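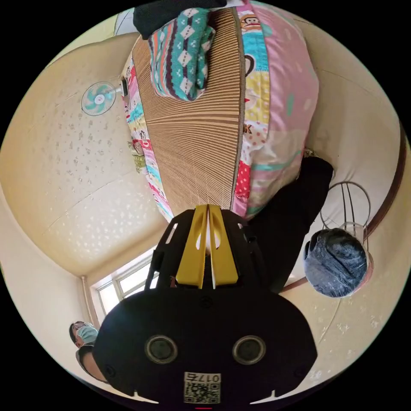 3.2 Collection procedure

The recordings used in this study were made by students on the second-year project module at Fairclough, working in pairs. Each pair was given a set of garment tasks and a written protocol of two pages, drafted by Forsyth and revised after the pilot in April. The protocol fixed the start and end state of each task but left the order of grasps to the operator. An earlier version had prescribed the grasp points as well. It was dropped when the pilot recordings showed long pauses while operators checked the sheet.

Tasks were carried out in furnished bedrooms. No attempt was made to standardise the bedding, the lighting or the amount of clutter, and the pairs were told to leave furniture where they found it. Garments were limited to knitwear, socks and light cotton items. Heavier pieces such as coats were excluded after Rissanen noted that the fingers could not hold a thick hem without slipping.

A recording was accepted if the garment remained in view during the grasp and the release, and if the operator had not touched it with a bare hand between the two. Of 2216 recordings submitted, 404 were rejected on these grounds. Most of the rejections came from the first sessions of each pair, and the commonest fault was a release made too close to the body, so that the sleeve of the operator hid the fabric.

3.3 Hanging and folded items

Hanging items were treated as a separate class. A garment on a flat surface keeps its outline for as long as it is left alone, whereas a hanging one swings when first touched, and its lower edge may move by several centimetres before the fingers close. Figure 2 gives one view from this class, with the finger tips at the lower edge of a patterned sweater and three socks hanging near by. 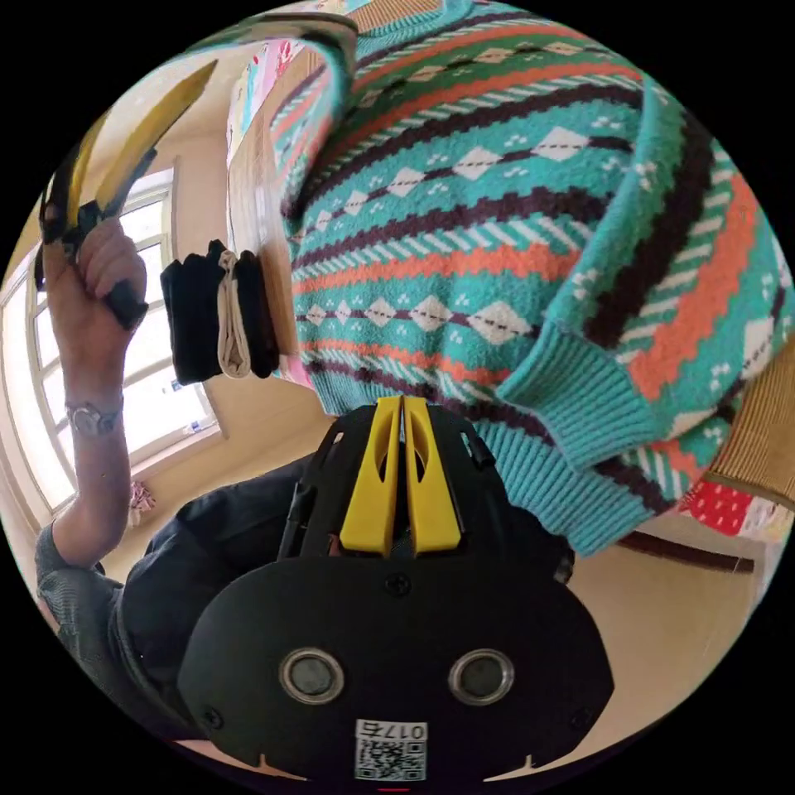 Figure 2. Gripper view of a knitted sweater, with socks hanging to the left.

Operators were asked to approach from below and to wait until the swing had died down. Compliance was uneven. Ngui and Jireš, who labelled the grasp onsets independently, disagreed by more than 15 frames in 40 of the hanging recordings, and in most of these the fabric was still moving at contact. The disagreements were settled by taking the later of the two onsets.

Strongly patterned knitwear caused a further difficulty. The Prenent tracker used for the initial labels tended to lock on to repeated motifs and to jump from one row to the next as the fabric stretched. Plain garments did not show this fault. Labels for patterned items were therefore corrected by hand before training, and the uncorrected set was kept for the comparison in Section 5.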